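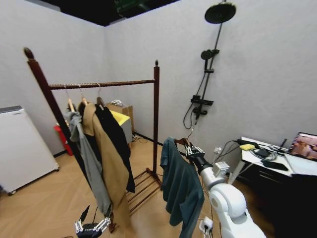
Teal one in the right hand, on its hanger. Coats on the rail.

**February, notebook 2, started 4:40 pm**

Picking up from the rail spacing notes. I still owe the page on Gresadau, and I have put it off long enough that the question has changed. When we took the job the question was whether the arm could return a garment to a rail. Now it's what the returns desk does all day if it can.

For whoever reads this later: Gresadau rents out coats and jackets. They come back, get checked, get put on a hanger, get hung up. The hanging is the bit they want off people's hands. Bosel wrote the proposal, and Bosel's phrase for it was "low-value handling." I read that phrase out loud at the returns desk on my first visit, which I wouldn't do again.

Running total in the Pistia log is 1,015 attempts as of this afternoon. Of those, 123 needed a person to step in. Pistia files these as "assists," a cheerful word for walking over and sorting out a sleeve. I went through all 123 this morning with a sandwich. Notes:

- The biggest pile is hook over rail. If the hook comes in turned even a little, it rides along the top of the bar and won't drop.
- Next is bunching. Anything that goes up near a long coat wants to be friends with it.
- Shoulders slipping off the hanger after release. Mostly knits. The log calls this a success, by the way, because the hanger is on the rail. Where the cardigan is does not interest it.
- A few I can't classify. My own comment on one of them says "hm."

The third item bothers me most. If "hanger on rail" counts as done, then someone at the other end has a new job, and it's picking up knitwear from behind a machine that thinks it's finished. We have to change the success check before anyone at Gresadau sees a percentage. I've asked for this twice. Third request is in the ticket, with fewer pleasantries.

### What the desk told me

Spent two hours at the returns desk last month and kept the notes on the back of a Caruso delivery slip, so they're brief. Typed up:

The people who hang the coats are also the people who check the coats. It's one motion to them. You run a hand down the front while you're closing the collar over the hanger and you've felt the missing button before you've thought about it. A damp lining, a torn pocket, somebody's keys. None of this is in the process chart, where checking is a box and hanging is another box and a nice clean arrow goes between them.

So if the arm takes the second box, the first box gets slower. People have to inspect on purpose, as a separate task, and put the thing down again afterward. They were polite about it. They also asked whether the robot would be taking a turn on the phones.

The part they would hand over tomorrow is the top rail. It's high, it's all reach and shoulders, and by the end of a shift everybody is leaving things on the lower one and hoping. We have not tested a high rail. We've been testing the height that suits us.

### Rail, afternoon 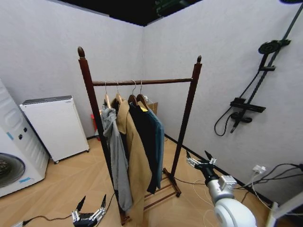
Haoran Yu disagreed with most of the above when I brought it up over the bench. His view is that I'm being sentimental about buttons, that a checking station with decent light would catch more than a tired hand does at the end of a shift, and that the desk will like having one thing to pay attention to. He also said, and I'm writing it down so he can't take it back, that he would not want to be the one who stands there all day doing only the checking.

I think that last remark is the whole problem, and he thinks it's a scheduling detail. We left it there. It's possible we're both going by how we'd feel about it after a week, and neither of us has done the job for a week.

Spacing, while I remember. Everything drifts toward one end. The release point creeps, each garment goes up snug against the last, and you get a crowd on the left and a stretch of bare rail to the right. A person slides the lot along with a forearm without breaking off the conversation. We have no forearm behavior. Options:

1. Fixed slots. Easy for us, annoying for Gresadau, who'd have to mark up every rail they own.
2. Look for the widest gap and aim for the middle of it. My preference.
3. Add a sweep. Haoran wants this one because it would look good. It would also take a coat off the rail now and then, and I'd be the one filling in the assist.

Going with option 2 for the next batch. Target is 202 attempts, which is what fits in the time we have the full set of garments on loan. Same release height throughout. Please don't swap hangers halfway through like we did last time. I know the thin-necked ones are nicer.

### Who hands it over

Something I hadn't thought of as a job until I watched us do it. The coat doesn't get onto its hanger by wishing. In our setup a person dresses the hanger, and the arm carries and hangs. That means the automated returns desk, as things stand, includes somebody in a chair putting shirts on hangers for a robot.

I did it for an hour. It isn't hard. You fall into its rhythm, though, and I noticed I'd started waiting on it with the next one ready, a bit like standing at a copier. At the Gresadau desk the pace comes from the people, and they talk the whole time. I talked very little. Whether that was the task or just me, I can't say.

Suggestion for the writeup: a buffer rail. The person dresses hangers whenever they like and leaves them there, and the arm helps itself. Nobody waits for anybody. It costs floor space, which Bosel will mention.
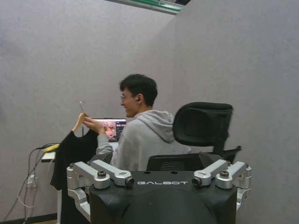 ### To do

- Success check: garment on hanger AND hanger on rail. Both. Chase the ticket.
- Go back through the log for knits and re-score. Expect the number to get worse, and warn Bosel before it does.
- Borrow or build a high rail. Caruso has adjustable posts in the catalog; ask about lead time.
- Ask Gresadau if two people from the desk would come and spend a morning here, and pay them for it. They should be the ones to try the buffer rail first.
- Strike "low-value handling" from the draft. Haoran suggests "handling." Fine.
- Find out who answers the phones now when the top rail is being done. I wrote the question down and never asked it.

Stopped at 6:15. Gap-finding batch starts in the morning, garments stay on the rack overnight.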